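Skate shop notebook, Friday, road trip to Grustberg

Set up in the hotel by 3, bench at the rink from 4:30. Puck drop is at 7.
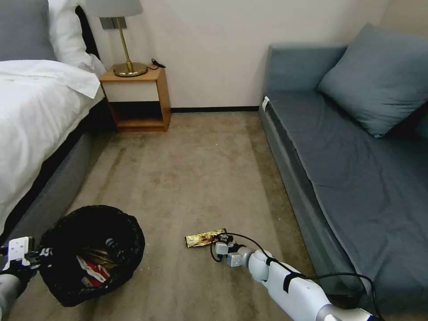
Edge work first. Ran 12 pairs through the portable Vuvard before warmups. Wheel was dressed at the start and again after the eighth pair. Finish is still a little coarse on the left side of the wheel, same as at home, so it's the arm and not the power at the rink. Kourosh Talebi wants to try shimming the holder on Monday. Fine by me, but mark the old position first.

Hollows: everyone stayed at their usual except Shirazi, who asked to go shallower for this ice. It's harder than ours. Gave him one step and wrote it on the tape inside the tongue. He skated warmups and didn't come back to the bench, so leave it for now.

Number 46 had a loose runner on the right skate. Bolt had backed out, threads OK. Cleaned it, thread lock, retightened. Check it again before Sunday's game. If it moves, swap the holder.

Goalie skates: two passes each, checked level. Left one has a nick near the toe that I can't take out without losing too much steel. Ordered a spare set through Driledar, no ship date yet.

Rivets: 8 replaced on the trip so far. Copper is getting low. The steel ones are in the bottom tray, under the laces.

Edith Zapata asked for the hours on the machine motor. Meter said 3,000 when I shut it down after warmups. Brushes are due. I'd do them before the next road trip and keep the old ones as backup.

To pack next time: second dressing diamond, longer extension cord (the outlet at the visitors' bench is behind the stick rack), more towels.

Postgame: one pair in for a touch-up, no broken steel. Case locked and on the bus.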